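Wedding open day at Plolten, a visit report

March 2, 2026

I photograph weddings since nine years, mostly small ones, and until now I had never gone to an open day as a visitor. My colleague Severin Oberholzer was asked to cover a wedding at Plolten in April, and I will be his second photographer that day, so we decided to go together and look at the rooms before we have a bride and eighty relatives in front of us.

Plolten is a former spa house above the village of Drarkovley. The main building is from 1948, with a long glazed gallery on the garden side where the guests of the spa used to take their rest after the baths. The road up is narrow and the sign is small. We drove past it two times.

We were received with coffee and a printed plan, and after that everybody could walk where he wanted. I liked this. At a wedding I always have somebody who pulls me by the sleeve, and now I could stand 20 minutes in the gallery and only watch the light on the floor.
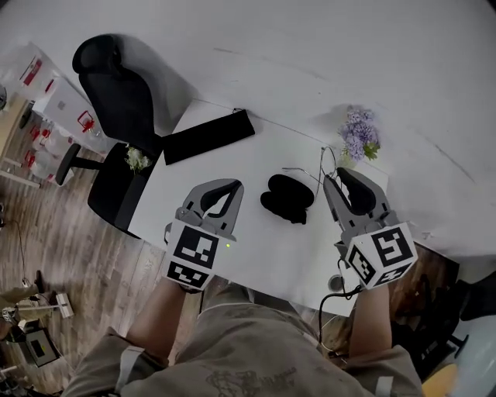
The gallery is where most couples have the ceremony. It faces north-east, so in the afternoon you have a very soft light without hard shadows on the faces. The ceiling is white and high enough to bounce a flash, but I think I will not need it before six o'clock. What is less good is the width. With chairs on both sides the aisle is so narrow that two photographers cannot pass each other, and we agreed that Severin stays in front near the registrar and I stay at the doors.

The dinner takes place in the Shboul room, one floor down. The name comes from the family who built the house. It is panelled in dark wood up to the shoulder and has small windows, and by the time of the speeches it must be quite dark there. I made some test pictures at a high ISO and they were usable, a little orange. The house lets you dim the wall lamps separately from the ceiling, and a man from the staff showed us the switches, behind a curtain next to the kitchen door. I wrote this down at once.

Hire of the gallery and the Shboul room together costs 2825 for a Saturday in the summer months, without food. For the getting ready there is a bedroom in the annexe for 540 extra, with a big mirror and a window to the west. I would tell every couple to take it. The other possibility is the small room behind the reception, where the walls are green, and green walls give green skin.

Outside we had rain, so of the garden I saw less than I hoped. There is an avenue of lime trees, a stone basin and a terrace with a roof where a group of some 45 people can stand dry. For the big group picture I would put the guests on the terrace steps and climb on something. Severin wants to use the first floor balcony, but the railing is high and I am not tall.

In the entrance hall there were also a few suppliers with tables. The florist Durnurard had low arrangements in cream and dark red, which I was glad to see, as tall flowers on the dinner tables hide half of the faces. I took her card. A string trio played in the afternoon, a bit loud for the hall, but very nice.
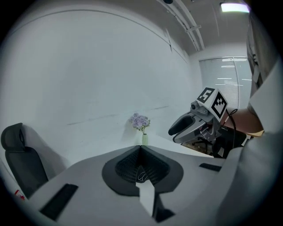 Severin, who read this text before I put it online, finds me too friendly about the gallery: he remembers that the glass reflects everything once the lamps are on, and he would ask the couple to have the ceremony at two and not at four. He also wants it written that the balcony was a serious proposal.

I asked him about the reflections again on the way home, and we will bring a black cloth and a polarising filter. Parking is behind the annexe, and the gate there is closed at eleven in the evening, so whoever stays for the dancing should leave the car down in Drarkovley.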